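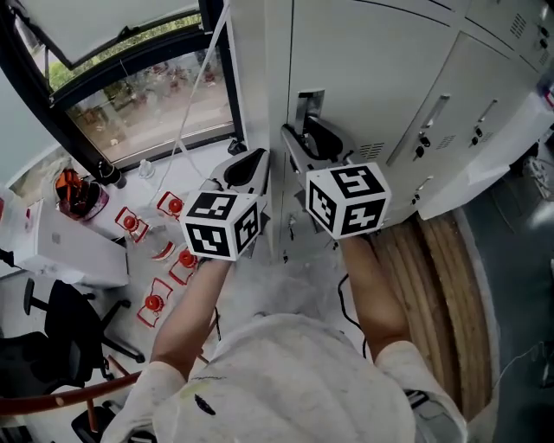
I spent most of an April afternoon at the Sollard open day with the people who write the software, and it was easily the best few hours I've had on a visit this year. Sollard builds the tooling that turns a person's hand movements into something a robot arm can follow, and pretty much all of it hangs on one question: where was the gripper, exactly, at every moment? If you get that wrong by the width of a finger, the arm learns to close on thin air. So each of the hand-held grippers carries a white cube with black-and-white square markers on its faces, and when the right-hand one clamps onto the latch handle of a locker, the software has a pose to go with the grip. Locker handles are a favourite test there, I was told. They're small, they're shiny, and you have to come at them from a sensible angle.

The tracking program is called Gokitance (no one could tell me where the name came from) and they had it up on a big monitor for visitors. It finds the corners of each square, works out which face of the cube it's looking at, and solves for position and rotation. With two or three faces in view the answer is rock solid. With one face, seen nearly straight on, it gets twitchy - the little coloured axes on the monitor flip back and forth like a fish. The fix is a filter that remembers how the hand was moving and refuses to believe a wrist can turn over between one reading and the next. They switched the filter off for us and then on again, and the difference got a proper gasp from the back row!

The cameras on the grippers themselves have very wide lenses, so everything straight comes out bent. I'd assumed they would flatten the picture before doing anything else with it. They used to. Now the raw view goes to the model and the flattened one is kept for people to look at, as flattening threw away the corners and the corners were handy for knowing where you are in the room. Window frames and cabinet doors make great landmarks, apparently. A plain white wall is the worst thing you can point it at.

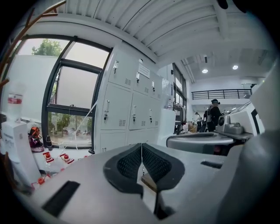 Lining up all these views was the part I found hardest to follow and liked most. A head camera and a gripper camera don't start at the same instant, and their clocks drift. Sollard's import tool looks for a sharp movement that shows up in both, slides one recording along until they match, and draws the leftover error as a thin orange line under the timeline. Anything over 31 milliseconds gets flagged and a person has a look. I got to do one myself and was far too pleased when the line went flat.

After a coffee we moved on to planning. The planner is a joint effort with Rendden, who came up from the coast with two of their engineers, and it takes a learned motion and checks whether a real arm could do it. People cheat without noticing. We lean, we shift our feet, we swing an elbow out of the way. An arm bolted to a bench can't do any of that, so the planner tries 200 variations of each reach and keeps the ones that stay inside the joint limits. If fewer than 5 survive, the recording is set aside. You could drag the base of the simulated arm around with a mouse and watch the good paths turn from grey to green, and there was a lineup for that all afternoon.

I asked about doors, because a door swings in an arc and the hand has to go with it. The answer was that the controller stays soft in the directions the hinge decides and stiff in the others. They have a slider for this as well. Too stiff and the simulated door judders, too soft and the gripper slides off the handle. I could have played with it for an hour.

Echeverri had the last talk, on replaying old recordings through new versions of the tracker every night so that a clever change doesn't quietly break something. It was a plain talk with very few slides, and I took 6 pages of notes. Their habit of keeping the failed runs in the test set, labelled with what went wrong, is one I'm stealing for my own little hobby arm.

If you go next time, get there before 2 p.m. The demo stations fill up fast, and the slider one only seats a couple of people. Bring a sweater too, the seminar room was freezing.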